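Bratley Saliva and Sprint Set: Read Me First

Welcome, and thank you for taking the time to open this file before opening the data. We know the temptation to skip straight to the tables (we have all done it), but a few things about this set will make a lot more sense if you spend some minutes with the notes first.

What is in the set

The Bratley set brings together two kinds of information about adults who joined a beginners' running program in the town of Bratley. The first is a short list of gene variants read from a saliva sample. The second is a record of how each person did on a plain set of fitness checks at the start of the program and again when it finished. We wanted to see how much the one tells you about the other, and we wanted other people to be able to check our work.

There are a little over 2,000 rows. Each row is one visit by one person, so most people show up more than once. Please group by the person_key column before you start counting heads!

Files

visits.csv: one row per visit, with fitness results and the answers to the sleep and training questions
variants.csv: one row per person, 38 variant columns, coded 0, 1 or 2 for the number of copies
codebook.txt: the meaning of every column, with units
consent_summary.txt: the wording people agreed to, in full

How the samples were handled

Saliva was collected in Stomex tubes, sealed on the spot, and sent to the lab in weekly batches. Reading was done in 6 batches altogether, and the batch number is kept in variants.csv so you can look for batch effects yourself. Batch 4 was read a second time after a labeling mix-up. The values you have are from the second reading, and the first ones were thrown away.

A blank in a variant column means the lab could not make a confident call. Please don't fill blanks with zero. A zero is a real result and means the person carries no copies.

The fitness checks

There are seven checks, and they are the sort of thing you could do in any school gym: a short sprint, a standing jump, grip strength in each hand, a step test, a sit-and-reach, and a timed walk. Times are in seconds and distances in centimeters. The sprint was timed by hand with a stopwatch through the end of January and with light gates afterward, so use the timing_method column if you plan to compare across that line. Hand times run a touch quicker, as any track parent will tell you.
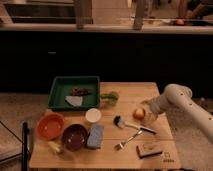 Food and drink before a visit were left up to each person, apart from the half hour before the saliva sample, when we asked for nothing but patience. The column last_meal_hours is self-reported and people rounded it generously, so treat it as a rough guide and nothing finer.

What we would ask you not to do

Please don't use this set to build anything that scores a child's promise in a sport. Everyone in it was an adult, most had not run since school, and the links between any single variant and any single check are small. The largest one we found disappeared once we accounted for training history. Please also don't try to match rows to people. Bratley is not a big place, and ages are given in bands for that reason.

Related sets

Bangera uses the same codebook for rowers and can be joined on column names, though the step test there is a longer version. Ellum is the older pilot, kept for the record, and has no variant data.

Changes

1.2: corrected grip strength units in the codebook (kilograms, not pounds)
1.1: added timing_method
1.0: first release

Known problems: the left and right grip columns are swapped for a handful of early visits, marked with grip_flag = 1. We hope to fix these in 1.3.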